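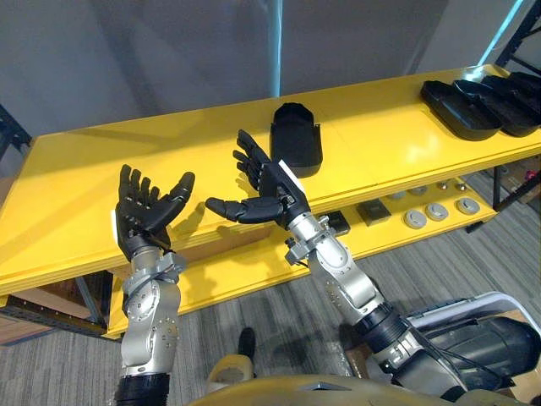 Hudier wants $208 for its packing table, and the Flenstead showroom has one out where you can lean on it. I leaned. The sales pitch is that color keeps a workroom tidy, a claim I have heard before about bins, tape and once a broom. Yellow does make a stray item hard to miss: a black plastic tray tipped up on its end stands out a mile against that long top. Whether anyone then puts the tray away is another matter. The lower shelf is the better argument, though at my place a shelf like that fills with junk by May. Lu sells a plain one for $56 less, and I'd start there.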